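Fensterbank, Schiebeschiene, Mülleimer: eine Ecke, ein Durchgang

Lesezeit: 3 Minuten

von Nisha Dwivedi

Es gibt in jeder Wohnung eine Stelle, die beim Putzen grundsätzlich übersprungen wird, und meistens liegt sie unter einem Fenster. Man lüftet dort, man stellt dort Dinge ab, man wirft im Vorbeigehen etwas in den kleinen Eimer. Geputzt wird sie im April, wenn überhaupt, und dann mit einem Gesichtsausdruck, als hätte jemand anderes den Dreck hereingetragen.

Ich mache die Ecke inzwischen in einem Durchgang. Das dauert 29 Minuten, davon gehen 5 für die Suche nach dem Pinsel drauf.

Was man braucht: einen Müllbeutel von der Rolle, einen alten flachen Pinsel, eine ausgediente Zahnbürste, zwei Lappen, einen Eimer lauwarmes Wasser mit einem Spritzer Spülmittel. Den Rahmenreiniger von Gilmartin habe ich ausprobiert. Er riecht sehr überzeugt von sich und kann dasselbe wie Spülmittel.

Schritt 1: Abräumen
Alles von der Fensterbank herunter. Auch das Kleinzeug, das seit Wochen »nur kurz« dort liegt. Was man beim Anfassen nicht mehr benennen kann, kommt in den Beutel. Diskussionen mit Mitbewohnern bitte vorher führen oder gar nicht.

Schritt 2: Trocken anfangen
Wer mit dem nassen Lappen in eine Schiebeschiene geht, stellt Schlamm her. Also erst mit dem Pinsel: von der Ecke her alles zur Mitte der Schiene ziehen, dort mit einem Stück Pappe aufnehmen. Die Ecken zwischen Rahmen und Bank sind die schlimmsten, dort sammelt sich alles, was Beine hatte oder einmal an einem Baum hing. Hartnäckige Krümel hole ich mit zwei Fingern heraus.

Schritt 3: Fliegengitter
Von innen mit der trockenen Bürste, von oben nach unten, ohne Druck. Das Gewebe gibt nach und merkt sich das. Danach einmal mit dem fast trockenen Lappen hinterher. Wer das Gitter aushängen kann, darf es in der Dusche abbrausen. Ich habe es einmal getan und anschließend die Dusche geputzt.

Schritt 4: Beschläge und Schiene feucht
Zahnbürste, Seifenwasser, kurze Striche. Riegel dabei einmal auf- und zumachen, unter dem Hebel sitzt noch etwas. Zum Schluss trocken nachwischen, vor allem im unteren Profil.

Schritt 5: Die Bank
Gestrichener Beton verzeiht warmes Wasser, Scheuermilch eher nicht. Bräunliche Flecken erst einweichen, Lappen auflegen, Tee trinken, wiederkommen. Manche bleiben. Ich nenne sie Bestand.

Schritt 6: Der Eimer
Deckel abwischen, innen auswischen, trocknen lassen, neuen Beutel einlegen. Den Rand gut einen Fingerbreit nach außen umschlagen, sonst rutscht er beim ersten Apfelrest in die Tiefe.
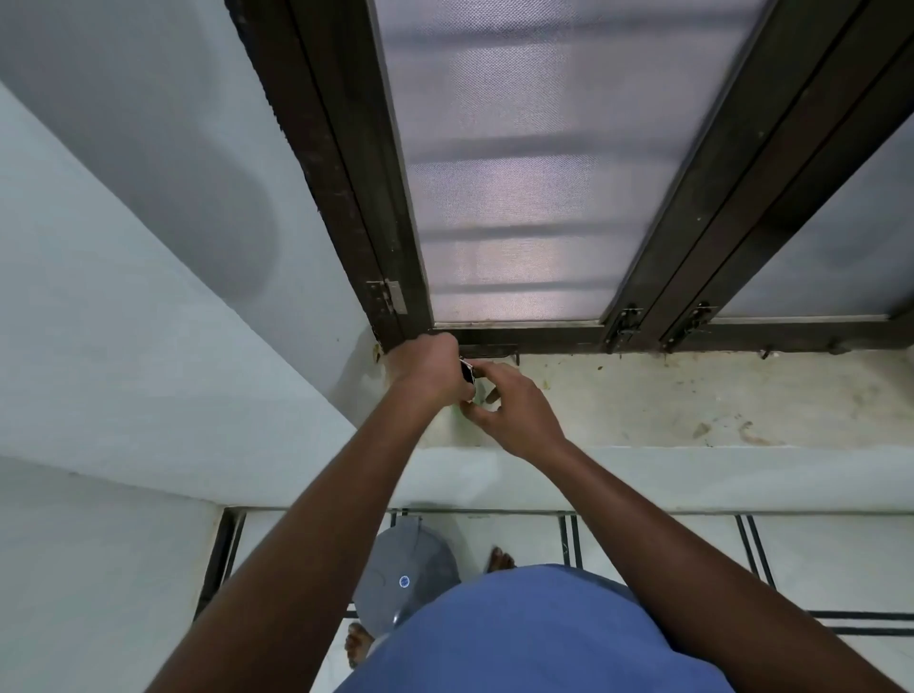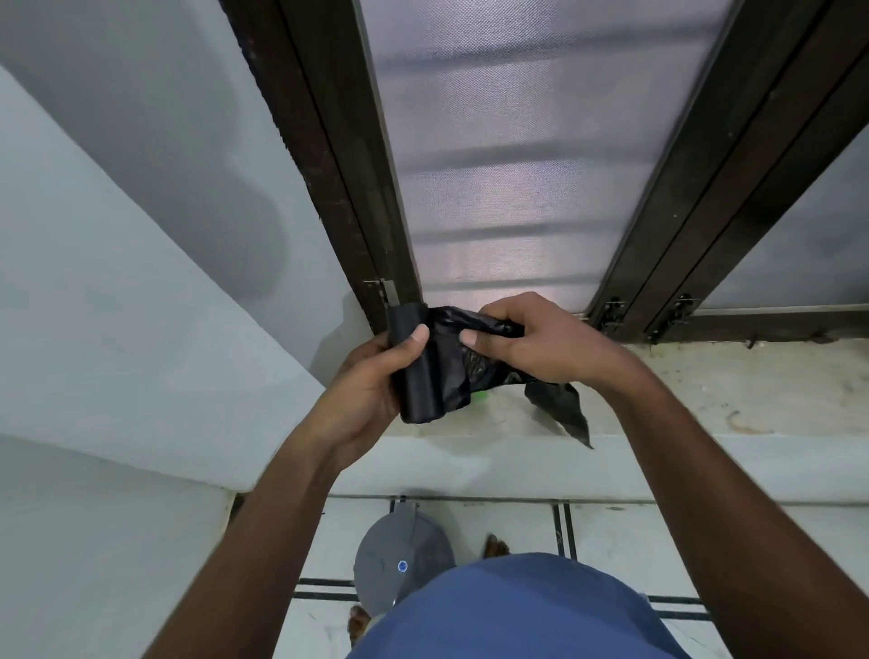
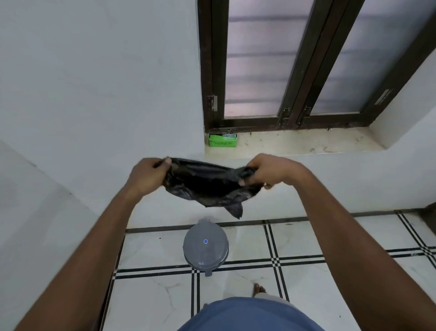
Müllbeutel sind ein Kapitel für sich, und ich habe über die Jahre mehr Sorten durchprobiert, als einem erwachsenen Menschen guttut. Die 200er-Packung von Cultwood war billig und riss schon beim Ansehen, die von Stultora duften nach etwas, das auf der Packung »Bergmorgen« heißt. Inzwischen nehme ich wieder schlichtes Schwarz. Den Beutel ziehe ich nicht erst im Eimer auf, dort klebt er nur an sich selbst. Besser so wie mit dem knittrigen schwarzen Exemplar über dem grauen Eimer mit dem blauen Aufkleber: mit beiden Händen an gegenüberliegenden Seiten fassen, auseinanderziehen, dann einmal kräftig durch die Luft schwenken, bis er sich aufbläht. Geht der Rand gar nicht auf, hilft ein feuchter Finger. Und vorher prüfen, an welchem Ende man reibt. Ich habe schon minutenlang den Boden eines Beutels zu öffnen versucht und ihm dabei Vorwürfe gemacht.

Nachtrag zur Schiene: Wenn der Flügel danach immer noch hakt, ein Tropfen Silikonöl auf einen Lappen und damit die Lauffläche abziehen. Kein Speiseöl. Das läuft eine Woche lang wunderbar und fängt dann Fliegen.

597 Mal geteilt · 29 Kommentare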